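# The Long Defeat of the Folded T-Shirt

The bed is where folding happens. Furniture makers have tried to move it elsewhere, and the 900-dollar Hollis laundry island, with its butcher-block top and its drawer for orphaned socks, was a noble attempt. People bought it and put mail on it. Then they carried the clean clothes into the bedroom and dumped them on the mattress, as their parents did.

I have been reading up on T-shirts since November, when my own dresser stopped closing. The literature is larger than you'd think. A retired shirt salesman in Stastham, Jong-dae Na, put out a manual called *Cumum* that runs to 227 pages, of which 65 deal with sleeves. Na believes a sleeve should be turned in before anything else is attempted. He also believes most of us are beyond help, and he says so on page 4.

His great enemy is the bedsheet. A mattress gives under the hands, and a sheet has wrinkles of its own that it is happy to share. You press a crease into the shirt and the bedding moves along with it. Na recommends a door laid across two chairs, and I can report that this goes over poorly in a one-bedroom apartment. 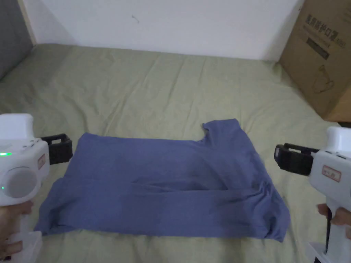 **HOME & HABITS** | *Laundry*

A blue-gray tee on pale green bedding is about as far as most of us get: one broad fold across the middle, a sleeve standing up for itself, and a hem that has its own plans. A T-shirt does this. It stretches where you hold it and sulks where you don't, so the side you fixed first is usually the side that needs fixing again.

The Drusby school, named for the town where it caught on, takes a softer line. Fold in thirds lengthwise, fold up from the hem, and quit. If the shirt fits in the drawer, it's folded. Na gives Drusby a single footnote, and I wouldn't call it friendly.

I gave each method a week. The Na shirts came out flat as envelopes and took me most of an evening. The Drusby shirts looked slept in, but the dresser closes now if I lean on it with a hip.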